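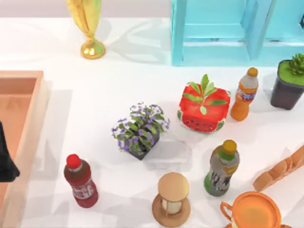
Wer einmal einen Chor geleitet hat, wird ihn nicht mehr los, sagt mir meine Gesprächspartnerin gleich zur Begrüßung, und dann lacht sie so laut, dass ich erst mal mein Aufnahmegerät wegrücken muss. Sie leitet die Trastbridge-Singers in Lusach, seit 16 Jahren schon, und sie redet, wie sie dirigiert: mit beiden Händen! Ich wollte eigentlich über das Sommerkonzert im Juli sprechen, aber wir landen sofort beim Thema Wettbewerbe. Ein goldener Pokal auf einem weißen Tisch, ganz rechts am Rand eine kleine Sukkulente im dunklen Topf, das sieht ja immer hübsch aus. »Klar freut man sich über so ein Ding«, sagt sie. »Aber im Wettbewerbsjahr haben wir monatelang dieselben 2 Stücke geprobt. Die Altstimmen wollten mich umbringen.«

Mich interessiert, wie man Leute zum Singen bringt, die seit der Schulzeit keinen Ton mehr herausgebracht haben (ich frage auch ein bisschen für mich). »Gar nicht groß drüber reden«, meint sie. »Hinstellen, atmen, summen. Beim Summen schämt sich kaum jemand.« Noten lesen muss bei ihr keiner können. Wer mag, bekommt die eigene Stimme als Aufnahme mit nach Hause und übt im Auto oder beim Bügeln. Vorsingen gibt es auch nicht, und auf meine Frage, ob das nicht manchmal schiefgeht, sagt sie nur: »Doch, natürlich. Und wie!«
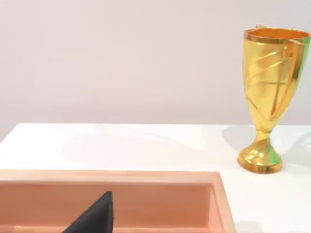 Ihr schlimmster Auftritt war übrigens in der Halle in Fotport, beim Stadtfest. »Die Tonart war falsch, und zwar komplett. Ich hatte die Stimmgabel im Mantel gelassen und hab einfach mal angefangen.« Der Sopran kam bis zur zweiten Strophe, dann war oben Schluss. Sie haben abgebrochen, neu angestimmt, und das Publikum hat geklatscht wie verrückt.

Geld ist natürlich auch ein Thema. Der neue Satz Noten hat 1.886 Euro gekostet, das tut einem kleinen Chor schon weh. Dafür gibt es jetzt endlich mehr Neues im Programm, auch zwei Volkslieder, die sie selbst gesetzt hat. Geprobt wird abends um acht, und wer zu spät kommt, steht eben hinten bei den Bässen. Ich habe mir die Uhrzeit jedenfalls mal notiert.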